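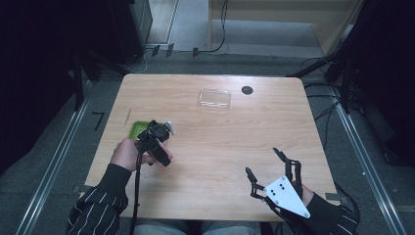 One reader in Murcombe wrote to ask whether the small things on a table really need a tray, or whether a tray is only one more thing to wipe down. She had tried a few over the years and given each of them away. Several other replies to last month's item on work tables said much the same, so the subject gets a second turn.

A tray does one job. It keeps a group of small items together so they can be lifted off the table in one move. If the table is used for a single task all day, there is little to gain. If it is used for sorting in the morning and something else after lunch, the tray saves the trip back and forth with full hands. The reader said her table is cleared twice a day for meals. In that case we would keep one tray and skip the rest.

Color matters more than people expect. On a pale wood top, a clear container is easy to lose track of, especially under a ceiling light. A bright green tray can be found from across the room. Clear plastic has its own use, which is letting you check the contents without opening or tipping anything. Many of the replies mentioned using both, with the clear box for things that stay put and the colored tray for whatever is being worked on.

Size came up too. Most of the trays people were unhappy with were too big. A tray that covers half the table turns into a second table and fills up the same way. The Pleltidura shop on the lower road has a small rectangular one that several readers like. Measure the drawer or shelf where it will be stored before buying, and bring the measurement with you.

On table tops in general: rounded corners are worth having in a narrow room where people pass behind the chair. A cord hole in the top is useful if you plug anything in, but it takes up a patch of surface near the back, and small screws and beads do go down it. A cap that fits the hole costs very little. If you don't have one, a folded square of felt pushed into the opening works well enough. Don't set a box halfway over the hole, as it will rock when you reach into it.

Cords that come over the front edge are a nuisance in any setup. They drag things with them when you shift in your seat. Where possible, run them to the back or to one side. If the cord has to come forward, leave enough slack that it lies on the floor before it reaches your chair.

A reader from the Plorkach side asked about carpet under a work table. It is quieter and easier on dropped parts, and it hides them very well. She puts an old sheet down before sorting anything smaller than a button and shakes it out at the end. We have started doing this at the sorting evenings and it has cut the crawling around to almost nothing.

The next sorting evening is in January at the Hämäläinen building, ground floor, from 7 until 9. There are 2,040 loose parts left from the autumn collection, mostly lids, clips and small hinges, and they need to be matched to their containers or set aside for recycling. We have seven tables. Bring a tray if you own one you like, with your name on the bottom. Boxes without lids are also welcome, clean and dry please.

Parking is behind the building. The side door sticks, so push low.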